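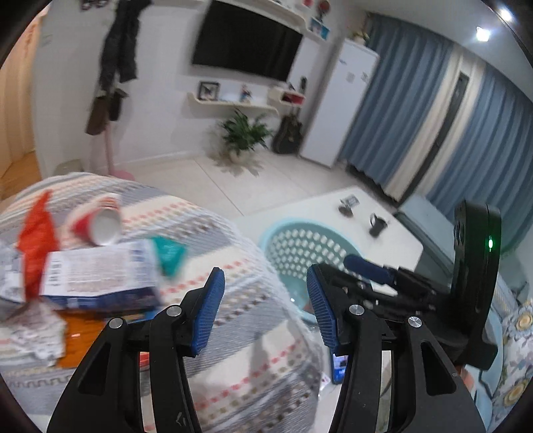 Séance de démonstration avec deux pinces portatives, dans un séjour : les emballages sont posés sur la table, le panier se trouve juste à côté.

Flutwood publie Ralby, son logiciel de planification pour la manipulation bimanuelle

Le 5 septembre 2025 – Flutwood annonce la disponibilité de Ralby, une suite logicielle qui convertit des démonstrations humaines en plans d'action pour des robots à deux bras. Cette première version s'adresse aux laboratoires et aux intégrateurs qui travaillent sur le rangement et le tri d'objets domestiques.

Ralby comprend trois modules. Le premier aligne dans le temps les flux vidéo des deux pinces et reconstruit leurs trajectoires dans un repère commun. Le deuxième, appelé Hamada, repère les objets saisissables et estime leur pose, y compris lorsqu'ils se recouvrent en partie. Le troisième calcule les mouvements des deux bras et vérifie l'absence de collision avant l'exécution.

Les emballages souples ont occupé une grande partie du développement. Un papier froissé ou un sachet brillant n'a pas de forme stable, et les reflets perturbent l'estimation de profondeur. Hamada attribue à chaque point de saisie un score de confiance. Sous un seuil réglable, le planificateur demande une nouvelle prise de vue au lieu de lancer le mouvement.

Le modèle fourni avec cette version a été entraîné sur 2539 démonstrations, enregistrées dans 14 logements. Une série distincte de 1168 séquences a servi à l'évaluation et sera accessible aux titulaires d'une licence de recherche. La boucle de contrôle fonctionne à 60 Hz sur un poste équipé d'une seule carte graphique.

« Les équipes que nous rencontrons passent beaucoup de temps à recaler des enregistrements à la main, indique Virgilio Evangelista, responsable du logiciel chez Flutwood. Nous avons commencé par là. Le planificateur est venu ensuite. »

L'outil de relecture, Rinton, est livré avec la suite. Il permet de découper une séquence, d'annoter les prises et de comparer la trajectoire démontrée à celle que le robot exécutera. Les annotations s'exportent en JSON ou en CSV.

Disponibilité
Ralby est proposé dès maintenant sous Linux, en licence de recherche ou commerciale. La documentation est disponible en français et en anglais. La prise en charge de bras supplémentaires fera l'objet d'une mise à jour séparée.

Contact presse : Flutwood, service communication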